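Ticket: Broson cell, left hand drops to limp after wrist rotation
Opened by: Karthik Weerasinghe
Opened: Thursday, April 1, 2021
Status: open, waiting on part
Priority: was Low, now whatever comes after Medium

Symptom
Left hand stops answering the controller partway through a wrist roll. The arm carries on as if nothing has happened. Piltar log gives "end device lost", then "end device found" 2 seconds later, then a cheerful green tick. The right hand has never done it.

What I tried first
Restarted the controller. Restarted Piltar. Restarted both in the other order, as the Fivow manual recommends with a straight face. No change.

Swapped the hand leads at the controller end, left for right. Fault stayed on the left, so the controller port is fine and the trouble is somewhere between the elbow and the fingers. Swapped them back. Labelled them this time.

Ran the wrist roll on its own, no load, slow speed: 1,000 cycles, no dropouts. Ran it again at normal speed with the fingers moving and lost the hand twice before lunch.

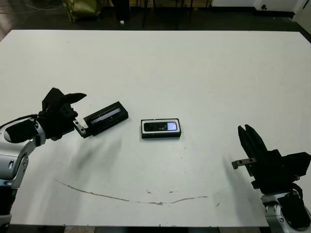 Cable routing is my main suspect. The lead was redone in December when Arroyo serviced the arms, and the service sheet says "as found", which covers a lot of ground. On the right arm the cable loops along the side of the wrist, and that is how I'd like both of them. On the left it goes from the hand back along the arm. My theory is that a full roll takes up what slack there is and tugs the plug at the hand.

Tested by unclipping the lead and holding it by hand with a bit of spare (arm in slow mode, stop button in my other hand). No dropouts. Let go, clipped it back, third roll: limp. I'd call that fairly rude of it.

Also checked
Bracket screws, both sides: tight. Wrist joint: no play. Plug at the hand: one pin slightly dull, cleaned, made no difference.

To do
– New lead for the left hand, longer one, ordered from Arroyo.
– Route it with a loop to match the right arm.
– Repeat the 1,000 cycles at normal speed, fingers moving.
– Wipe the table down. There's a brown line across it and I'd like it gone before the table check.

Until the lead arrives, please keep the left wrist under half a roll. The limit is set in Piltar, and yes, it can be overridden, and no, please don't.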